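# Report on the January Visit to the Kallon Manipulation Software Laboratory, Gavcombe

Prepared for the Technical Exchange Program by Mwende Ondieki

## Purpose of the visit

The Technical Exchange Program sent a delegation to the Kallon laboratory in Gavcombe in January. Our members had asked for a closer look at the software used to control two-handed robots working with soft and flexible materials, and Kallon agreed to host a half-day program of talks and bench sessions. The delegation arrived at 9:30 a.m. and left shortly after 2:00 p.m.

This report covers the control stack, the perception work, the planner, and the tools used for recording and replay. Hardware was discussed only where it had a bearing on software decisions. Commercial terms were outside the scope of the visit.

## Opening session

The morning began with a presentation on how the group organizes its code. The system is divided into four processes that communicate over a shared message bus: perception, planning, hand and arm control, and logging. Each process can be stopped and restarted without bringing down the others. The group considers this essential for daily work. Under an earlier design, a fault in the vision code would halt the arms in mid-motion and require a full restart of the station.

The message layer is called Temba and was written in-house. Its main feature is strict time stamping. Every joint reading, image, and command carries a time taken from a single clock, and any message that arrives outside its allowed window is discarded and recorded as late. Delegates asked whether discarding data was wise. The hosts replied that a late finger position is more harmful to the controller than a missing one, as the controller is able to bridge a short gap by prediction.

The hand controller runs at 1,000 cycles per second. The planner is far slower and produces a new target only when the estimated state of the material has changed enough to matter. Between targets, the controller holds a commanded grip force and follows a smoothed path.

## Bench session: rope handling

The delegation then moved to the bench area, where the current work concerns rope. The task family includes straightening, forming a loop, tightening, and untying. Rope was selected after a year of work with folded cloth, which the group found difficult to score in a consistent way. With rope, the sequence of crossings can be written down as a short code, and two people reviewing the same trial will normally agree on it.

The grasp strategy is simple to state. Each hand takes the rope near one end, the rope is raised under light tension, and the planner decides which hand should move first. Frayed ends are a known source of trouble for the perception software, which tends to report the loose fibers as extra strands. The present release deals with this by ignoring any branch shorter than a set length when it lies close to a fingertip. 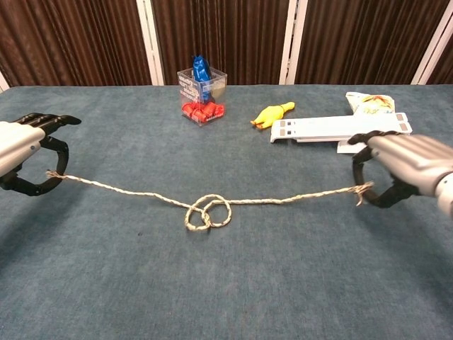
*Rope handling at the Kallon bench: a loose, open knot held between the two hands.*

Our hosts explained that a loose knot is a harder case for the software than it might seem. In a tight knot, the crossings are hidden, and the planner treats the whole knot as one solid object. In a loose one, each crossing must be labeled as over or under, and a single wrong label can lead the planner to propose a pull that tightens what it was asked to release. The perception process therefore returns several candidate labelings with a score for each. When the top two scores are close, the planner requests a small exploratory motion and compares the resulting shape with what each candidate predicted.

Members of the delegation spent some time at the operator's screen, where the candidates are drawn as colored lines. Confidence at each crossing is shown beside the line. The display is plain, and several of us found it easier to follow than the slides that had preceded it.

Other items are left on the table during trials as a matter of policy. The rope tracker was first trained on bare tables and performed poorly when anything else was in view. The group now varies the items behind the rope from one recording period to the next, with a mixture of packaging, toys, and plastic parts. Transparent containers are of particular interest because the depth estimate behind them is unreliable, and the tracker must learn to disregard it.

## Planning software

The planner was presented by two of its authors. It does not attempt a full physical simulation of the rope. An earlier version did, and the simulated rope drifted away from the real one after a few seconds. The present version works with a coarse model of the rope as a chain of short segments, and it corrects that model from the cameras before each new motion is chosen.

Motions are drawn from a small library. These include lift, slide, pull apart, bring together, release, and regrasp. Each has limits on force and distance, and those limits are kept in a plain text file that can be reviewed without reading the source code. The delegation viewed this file and considered it a good practice. Changes to it require approval from a second engineer, and the approval is stored with the revision history.

Regrasping remains the weakest area. When one hand must let go and take hold at a new point, the rope can shift outside the region the planner has allowed for. The group's answer has been to keep the second hand still during a regrasp and to limit the move to a short distance. This makes long untying sequences slow. Our hosts were direct about this and did not offer a date for improvement.

## Recording and replay tools

After a short break, the delegation was shown Osport, the tool used to review trials. It brings together camera images, joint positions, commanded forces, and the planner's stated reason for each motion on one timeline. A reviewer can stop at any point, change a planner setting, and ask what the software would have chosen instead. The replay cannot show how the rope would have responded, and the tool marks all output after such a change in gray to prevent confusion.

At the time of our visit, the library held around 3,000 recorded trials. Of these, 709 had been reviewed by hand and given a crossing code at each stage. The remainder carry automatic codes only. A fixed set of 100 reviewed trials is held back from training and is used to compare each software release with the one before it.

Some delegates asked about the cost of hand review. Kallon did not give a figure, but described the work as the main limit on progress. A reviewer must often step through the images one at a time while a strand passes behind a finger. The laboratory has started to send reviewers only those trials in which the automatic code changed in an unexpected order.

Failed trials are kept and are searchable by cause. The categories shown to us were dropped rope, wrong crossing label, force limit reached, late message, and operator stop. We were told that "wrong crossing label" had been split off from a more general "perception" category last year, and that the older trials have not all been reassigned.

## Safety and operator control

An operator is assigned to the station whenever the arms are powered. The operator may pause motion by pedal or from the screen. On a pause, the arms hold position and the fingers keep their last commanded force, so that an object is not dropped. A separate emergency stop removes power entirely.

One delegate raised the question of what occurs if a pause is commanded during a pull. The controller first brings tension down to a preset level and then holds. This behavior was added after internal testing and is covered by an automatic check that must pass before any release is installed at the bench.

## Observations of the delegation

The delegation found the separation between slow planning and fast control to be sound and well documented. The use of several candidate labelings is of direct interest to members working with cable and tubing, where crossings present the same difficulty. The text file of motion limits could be adopted by most of our members with little effort.

We had two reservations. The comparison set is small and was recorded with a narrow range of rope types, so release-to-release results should be read with care. In addition, the Temba message layer has no published specification at present. Members who wish to connect their own hardware would depend on Kallon for support.

## Follow-up items

- Kallon will provide the list of motion types and the format of the limits file.
- The program office will ask members working with cable whether they can supply sample recordings for review in Osport.
- Kallon will advise whether a read-only copy of the replay tool can be made available to member organizations.
- A return visit centered on regrasping has been proposed for the fall, subject to the release schedule in Gavcombe.

Questions about this report should be directed to Mwende Ondieki at the program office. Slides from the opening session are available to members on request; the bench session was not recorded.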